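**Chanvre : le petit mot du mois**

Bon, je reviens de deux jours de formation chez Clasitz et j'ai la tête pleine de règlements ! On y apprend à monter une boutique de CBD dans les clous, du bail commercial jusqu'à l'étiquette du flacon. J'ai payé 145 euros, repas compris (le gratin du midi valait presque le déplacement).

Le plus utile, pour moi, c'était l'après-midi sur les analyses. Chaque lot de fleurs doit avoir son certificat, et il faut le garder à portée de main – un contrôle ne prévient pas. J'ai donc repris tous mes classeurs en rentrant, et il me manque encore six papiers du fournisseur Biltonby. Je les relance demain.

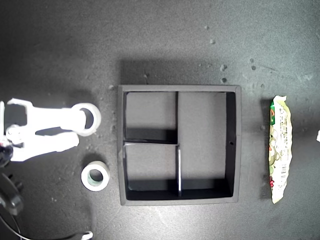 Côté assurance, c'est toujours le parcours du combattant : Lukasdale veut bien couvrir le stock, mais pas la vitrine. Si l'un de vous a trouvé mieux, écrivez-moi, je prends ! La prochaine session de Clasitz a lieu en décembre et les inscriptions sont déjà ouvertes.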